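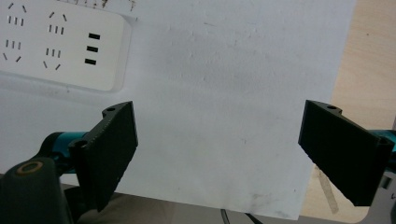 Une multiprise blanche posée sur une grande feuille.

J'ai passé huit ans à croire que j'étais nulle en négociation. Je le disais en riant, aux pots de départ, un verre à la main, et tout le monde riait avec moi, surtout les gens mieux payés que moi. Et puis l'automne dernier, ma patronne chez Braline m'a transmis par erreur un tableau de rémunérations. Pas le mien, celui de tout l'étage. J'ai refermé le fichier au bout de cinq minutes (bon, peut-être un peu plus) et je suis allée marcher le long du canal sans manteau.

Je ne vais pas vous donner les chiffres, j'ai promis. Disons que l'écart entre mon salaire et celui du collègue arrivé deux ans après moi, sur le même poste, avec les mêmes clients et une moins bonne évaluation, tournait autour de 400 euros par mois. Quatre cents euros ! Multipliez par douze, puis par les années, et vous comprendrez pourquoi j'ai marché longtemps.

Ce qui m'a le plus énervée, c'est que ce collègue est adorable. Quand je lui ai posé la question, il a rougi jusqu'aux oreilles. Il m'a raconté son entretien d'embauche : on lui avait proposé une somme, il avait fait la moue sans rien dire, on lui en avait proposé une autre. Voilà toute sa technique. Une moue. Moi, au même endroit, dans le même bureau je suppose, j'avais dit « oh, c'est parfait, merci beaucoup » avant la fin de la phrase.

J'ai donc fait ce que font les gens de mon espèce quand quelque chose les travaille, je me suis inscrite à un stage. Deux jours chez Skondeck, un cabinet installé au-dessus d'une boulangerie, avec « négocier sa valeur » écrit en gros sur la brochure. J'y allais avec des pieds de plomb. Je m'attendais à des postures de superhéroïne devant un miroir, et il y en a eu, je ne vais pas mentir, une demi-heure le premier matin. Le reste valait le voyage.

Nous étions une poignée de femmes, et tout de suite la conversation a débordé. Une ingénieure expliquait qu'on lui avait accordé une augmentation à condition de n'en parler à personne. Une responsable de magasin avait formé trois directeurs successifs au poste qu'elle visait. Une juriste, la plus jeune de nous toutes, venait d'apprendre que sa prime avait été calculée au prorata de son congé maternité, et elle en parlait comme d'un détail administratif, jusqu'au moment où elle a vu nos têtes.

La formatrice nous a fait faire un exercice tout bête. Il fallait annoncer un chiffre, à voix haute, et se taire. C'est tout. Annoncer le chiffre, fermer la bouche, attendre. Je vous jure que c'est épouvantable. La première fois, j'ai tenu peut-être deux secondes avant d'ajouter « mais évidemment on peut en discuter ». La deuxième fois, j'ai ajouté « enfin, si c'est possible ». La quatrième, je me suis tue, et c'est celle qui jouait l'employeur qui a craqué la première et qui m'a tout donné. On a ri comme des gamines.

Le soir, à l'hôtel, j'y repensais quand même avec un petit malaise. Parce que, soyons sérieuses, est-ce vraiment à nous d'apprendre à faire la moue ? Si une entreprise paie moins bien les personnes polies, il me semble que c'est dans l'entreprise qu'il y a quelque chose à réparer. J'en ai parlé au petit déjeuner avec l'ingénieure, qui beurrait ses tartines avec une énergie inquiétante. Elle était d'accord et elle s'en fichait. « Le système changera quand il changera, moi j'ai un loyer en janvier. » Difficile de lui donner tort.

Il existe pourtant des maisons qui s'y prennent autrement. Chez Ospina, une société de logistique de 125 personnes dont j'ai visité les bureaux pour cet article, les grilles sont affichées dans l'intranet, poste par poste, échelon par échelon. On arrive, on regarde la ligne, on sait. La directrice des ressources humaines m'a avoué que les premiers mois avaient été pénibles : des portes qui claquent, des gens qui découvrent qu'ils sont mal classés, d'autres qui découvrent qu'ils sont très bien classés et qui n'osent plus aller à la cantine. Il a fallu rattraper des salaires, presque toujours ceux de femmes, et personne n'a vu le sien baisser. Elle m'a aussi dit une chose que j'ai notée en travers de mon carnet, à savoir que les entretiens annuels durent maintenant moitié moins longtemps et qu'on y parle enfin du travail.

Tout n'est pas réglé pour autant. Les grilles disent combien gagne une cheffe d'équipe, elles ne disent pas qui devient chef d'équipe. J'ai posé la question dans l'entrepôt et j'ai eu droit à des haussements d'épaules. Les réunions d'encadrement commencent à 18 heures. Les remplacements au pied levé, qui servent plus ou moins de période d'essai pour les promotions, tombent le week-end. Une préparatrice de commandes m'a dit qu'elle ne postulait plus — elle a deux enfants, une mère malade et une voiture qui démarre un jour sur deux.

À l'inverse, j'ai discuté avec une ancienne de Celulik, qui fabrique des coques de téléphone, où l'on se vante d'un comité de direction paritaire. Elle y a siégé. Elle s'occupait de la communication, une autre des ressources humaines, une troisième de la « culture interne », et les budgets étaient entre les mains de leurs voisins de table. Elle raconte ça sans amertume, en mangeant une part de flan. Elle a monté sa boîte depuis et fixe ses tarifs toute seule.

Et moi, alors ? J'ai demandé un rendez-vous à ma patronne. J'ai annoncé mon chiffre, un chiffre rond, et je me suis tue. J'ai regardé la plante verte. J'ai regardé mes chaussures. Elle a fini par me dire qu'elle devait voir ça avec le siège, ce qui n'est ni un oui ni un non, et je suis sortie en sueur mais assez contente de moi.

Le siège a répondu. On m'accorde la moitié tout de suite et on « réexamine » le reste au printemps. J'ai remercié, une seule fois, et j'ai demandé que ce soit écrit. J'attends encore le courrier.

Publié le 15 déc. 2023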